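I've been selling the Ostetti rack out of the Numville shop for a while now and it's still the thing I get the most emails about, so here's a proper page for it. It's a plain wooden test tube rack in a light tan timber, with round holes along the top and short pegs poking out the sides. No paint, no logo, no colour-coded anything. I love it!

The tubes I bundle with it are clear plastic, and I'll be upfront that they mark. Run anything red or rusty through them and you'll get a tinge around the rim and little specks up the inside walls, plus some pinkish-white streaking lower down. I don't mind it on my own set (mine get used for dye tests, mostly beetroot and madder), but if you want them crystal clear for a display, keep a few aside and don't let the kids near them.
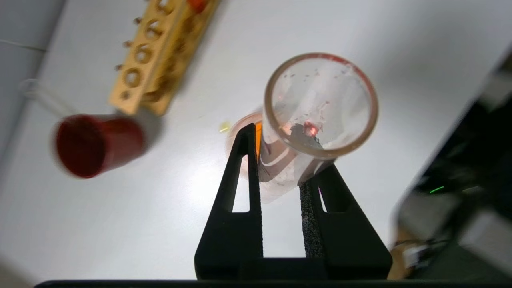 ## What's in the box

- 1 Ostetti wooden rack
- 14 clear plastic tubes
- a narrow bottle brush, which you'll want for the dark bits that settle at the bottom
- care card, written by Lai-ching Tse, who knows far more about timber than I do

Order code is 3201. Spare tubes come in bags of 18 and fit the Mussa rack as well, so if you've already got one of those at home you're sorted.

## Looking after it

Wipe the rack with a barely damp cloth and leave it to dry on its side. Please don't put it in the dishwasher – Jhonatan Zapata did that with the shop's demo one and the holes went oval. A bit of food-grade mineral oil every winter keeps the colour nice. Tubes get a soak in warm soapy water, then the brush, then upside down on a tea towel overnight.

Schools ordering 100 tubes or more, email me first and I'll sort out the freight. Pickups are Sunday mornings from the side door.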